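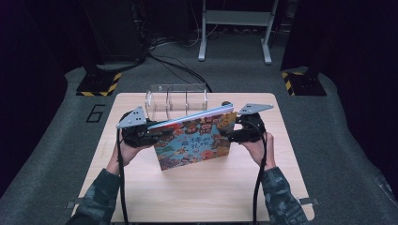
The Plarell acrylic book rack was reviewed by the Clatedton reading room over 14 days. Its transparent dividers keep picture books upright and their covers in view.

The rack was placed on a light wooden table. 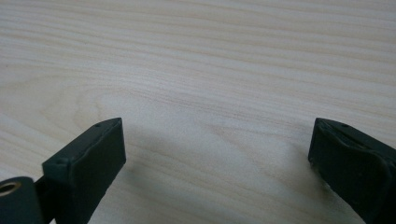 Tabletop grain, matte finish.

Assembly required 2 minutes. Hardcovers fit the slots well – thin paperbacks lean.
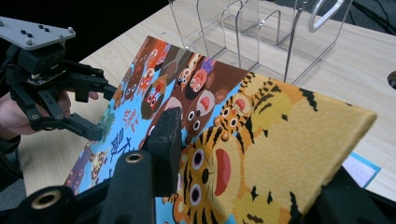 Face-out display remains the rack's weak point. A cover as lively as one with a large striped tiger deserves more than a slot. Recommended for small collections.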